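Chapter 7
Insoles and Footbeds

What this chapter covers
Parts of an insole
Materials and how they wear
Checking size and shape
Fitting an insole into a finished shoe
Labels and care

Most people never look at the insole of a shoe until it hurts, slides, or comes out with the foot. In the trade it gets more attention. It is the layer the foot rests on all day, and it is often the cheapest way to change how a shoe feels. A shoe that is a little too roomy can be made to fit with a thicker insole. A shoe that fits well can be spoiled by one with a curled front edge.

In Chapter 6 you worked with the outsole and the midsole, which are fixed to the shoe for good. The part covered now is the removable insole, also called a sockliner or footbed. Shops use these words loosely. In this book, "insole" means the loose piece you can lift out by hand, and "insole board" means the stiff layer underneath it that is built into the shoe. If you mix the two up on an order form, you will get the wrong part.

7.1 Parts of an insole

Hold an insole by its edges with the heel up and look at its outline. The heel end is rounded. The middle, or waist, is narrower on most patterns, and the inner side may curve in under the arch. The front end widens for the ball of the foot and then rounds off at the toes. A flat insole has the same thickness all the way along. A molded insole has a raised rim at the heel, called the heel cup, and often a raised arch.

The side that touches the foot is the top cover. It is usually a thin fabric or a soft leather. The side that touches the shoe is the base. Some makers print the size on the base, near the waist, where it will not rub off under the heel. Others put a label on the top cover. Color tells you very little about quality or material. Pink, gray and blue insoles may all be cut from the same sheet of foam.

Handle insoles by the rim or the waist and keep your fingers off any adhesive. Thin foam creases if it is folded, and a crease across the ball of the foot will be felt in every step.

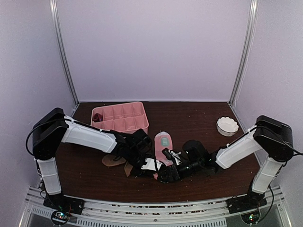
7.2 Materials

Foam is the most common base material. Soft foam feels good in the shop but flattens early under the heel. Firmer foam feels plain at first and keeps its shape longer. Press your thumb into the heel and let go. If the dent stays, the foam is too soft for daily wear or it is worn out.

Cork is firmer still and slowly takes the shape of the foot. It does not like being soaked and can crumble along the rim. Leather is thin, takes up sweat, and can be trimmed cleanly with shears. Felt is warm and is used mostly in boots. Many insoles combine two of these, with a firm layer below and a soft one on top.

The practice exercises in this chapter use two patterns. The Prendard pattern is flat and has 2 layers. The Plisach pattern is molded, with a heel cup. Cut both before you go on to Chapter 8 - the lasting work there assumes you have them on hand.

7.3 Checking size and shape

Never trust the printed size alone. Take the old insole out of the shoe and lay the new one on it, base to base, with the heels lined up. You are comparing a left with a left or a right with a right, so one of them should be flipped end over end only if you are checking a pair against each other. Look at the toe first, then at both sides of the waist.

If the new insole is longer, mark the extra length with a soft pencil and trim from the toe. Do not trim the heel. Take off a little at a time and try it in the shoe after each cut. An insole that is slightly short will creep forward, and there is no way to put the material back.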